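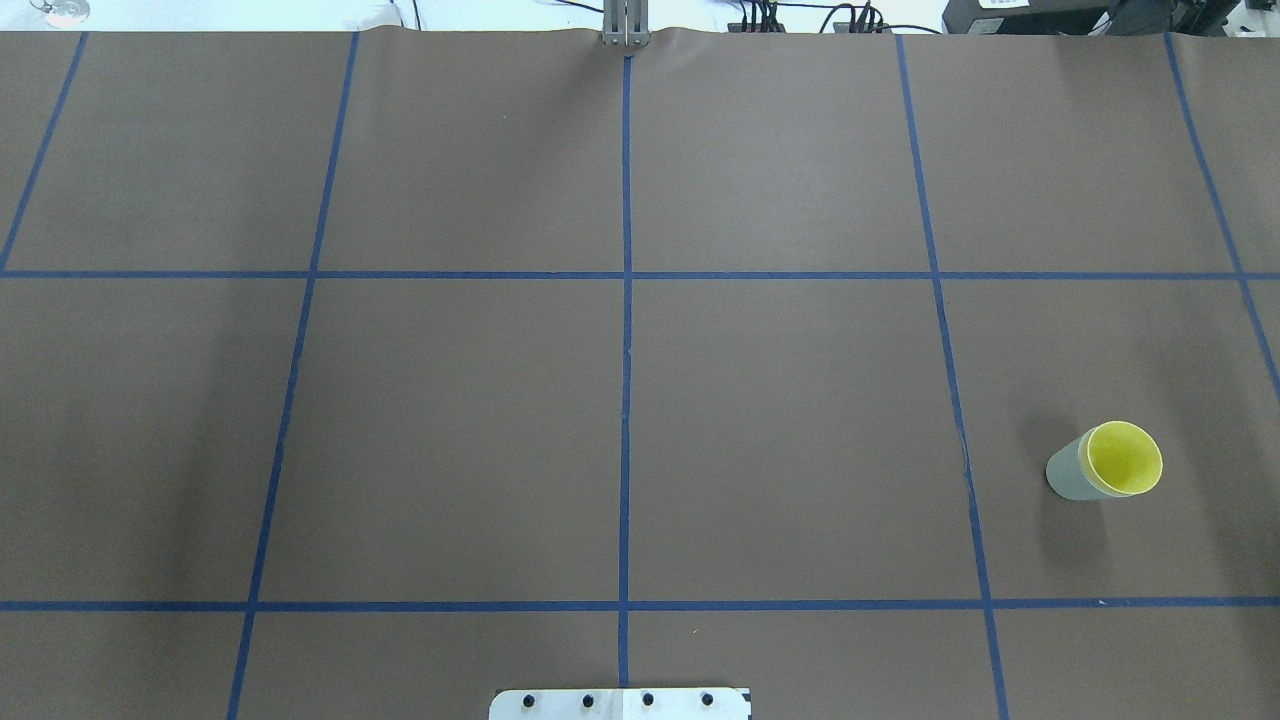 Home Issues Current issue Articles About Contact

3. Materials and Methods

3.1 Study sites

The survey was carried out in four towns with public drinking fountains still in daily use: Skinham, Fumach, Kashindye and Kalstead. All four draw on groundwater, but the pipes differ a good deal in age. Skinham replaced most of its mains a decade ago. Fumach and Kashindye have a mix of cast iron and plastic, and the older part of Kalstead is still served by iron pipe laid before the town had a treatment plant. We chose fountains over household taps for two reasons. They are easy to reach without an appointment, and people who use them have usually formed an opinion about the taste.

Fountains inside schools and clinics were left out. So were those that had been shut off for repairs at any point in the month before sampling, as standing water in the branch line would have changed the results.

3.2 Taste interviews

Interviews took place at 64 fountains between March and June. An interviewer stood near the fountain from seven in the morning until noon and approached adults after they had finished drinking. Each person was asked how often they drank there, whether they had noticed any taste, and, if so, to describe it in their own words. No list of taste terms was shown. In a short trial at Fumach we had used a printed list, and nearly everyone picked the first word on it.

A total of 2,195 people agreed to answer. Answers were written down as spoken and later sorted into groups by two readers working apart. Where the readers disagreed, the answer was read again by Piret Paulauskas, who had not taken part in the interviews, and her choice was kept. The largest group was "metal," which took in words such as iron, rust, coins and nails. "Chlorine" took in pool, bleach and cleaning. Answers about temperature alone – "too warm," for instance – were recorded but not treated as a taste.

3.3 Water samples

Two samples were drawn at each fountain on the morning of the interviews, the first before anyone had used it and the second after the water had run for three minutes. Samples were tested for iron, manganese, free chlorine and hardness. The first draw shows what the fountain itself and the last stretch of pipe add to the water. The second is closer to what is in the main. Both values are given in Table 2, and the second is used in the rest of the paper unless we say otherwise.

3.4 Limits of the method

People who dislike the water at a fountain tend to stop using it, so our interviews miss many of those with the strongest complaints. To get some idea of the size of this gap, we also spoke with 228 people who lived or worked within a short walk of a fountain and said they never drank from it. Their answers are reported separately in Section 4.3 and are not mixed with the main set. At Kalstead, where the gap seemed widest, several of these people said they had given up on the fountains years earlier and had not tried them again after the filters were changed.

Time of day is a second limit. Of the interviews, 664 were held before nine, when the water is coolest and most users are on their way to work. Afternoon users may be a different group. We did not interview after noon, and the results should not be read as covering the whole day.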